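From: Cyril Marsden
To: Mandinham robotics club list
Subject: Re: tote bag task, gripper settings

Kelly Kershaw wrote:
> Two things before the next session. Musa and I get decent grasps on the
> toys but lose the bag as soon as the wrist comes over the rim. Is it
> worth stiffening the bag with card? Also, which log are we meant to be
> training on? There are 2 in the shared folder with the same name.

Kelly,

No card, please. The Cheetham rules say the bag must be used as supplied, and a soft rim is most of the difficulty. If the front panel sags, let it sag and start from there.

The approach matters more than the grip force. At present your script comes in level from the right and only lifts once the fingers have closed. Lift first, clear of the handles, then travel, then lower. The rope handles are the real hazard: they cross the opening, and the planner has no model of them at all. 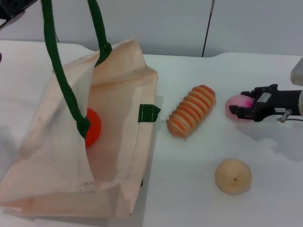
On grip force, keep the pink ball and the ribbed toy as separate cases. The ball is glossy and wants the jaws centred on it. With the ribbed one, close across the body, at right angles to its length, and let the ridges do the work. The beige thing can use the ball settings for now, with the wrist lower.

Please also vary the start positions. Musa's last batch had every object in nearly the same place, and the policy learned the table – it reached for bare surface when I moved things a hand's width.

As for the logs, use the one with 3,094 entries. The other is Graham's calibration run and should have been renamed. I have asked him to do it. Drop the first 11 entries, as the wrist camera clock was still settling.

Clotilde has the spare finger pads if yours are worn. Change both sides together and rerun the zero routine afterwards, otherwise the width readings drift.

We have 4 sessions left before Cheetham in June. I would like the code frozen for the last of them.

Cyril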